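Nikell 11 promises faster syncing, again

Nikell, the app for cataloguing tools, parts and other odds and ends, has reached version 11. Its maker, Banard, says the update syncs a collection between phone and tablet in under 10 seconds. We have heard that before. Version 10 came with much the same promise, and plenty of users were left with duplicate entries to clear out by hand.

The other changes are modest. Lists can be grouped by shelf, and there are 2 new export formats. The free plan still stops at 500 items - a limit that Banard's Chaminda Haque calls "generous for most homes". Anyone with a full shed may disagree.

Banard has not said when the old Lemar import tool will be fixed, only that it is "being looked at". It said that in December too. Paying users get the update first, and there is no date yet for everyone else.

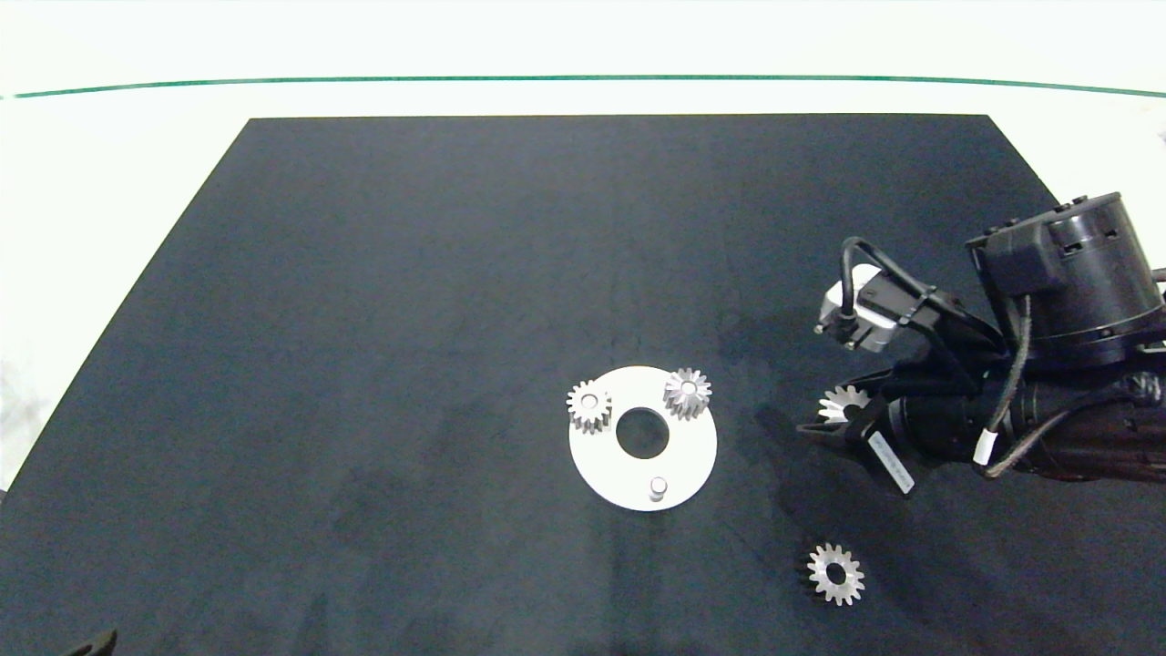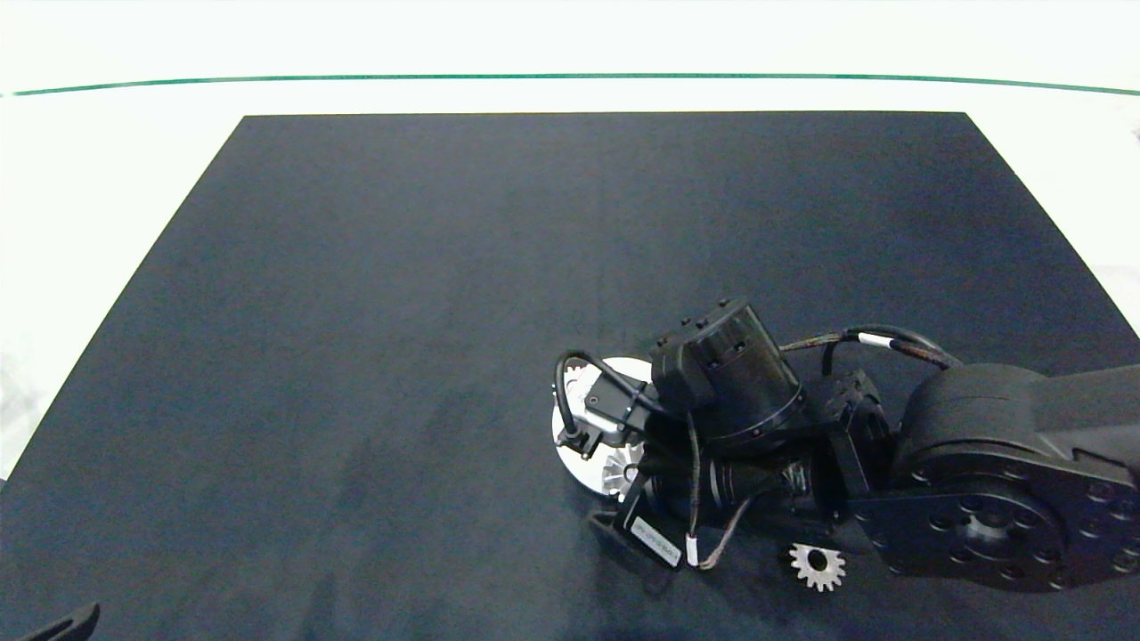

Dark mat on a white tabletop, both pictures; metal gears in the first.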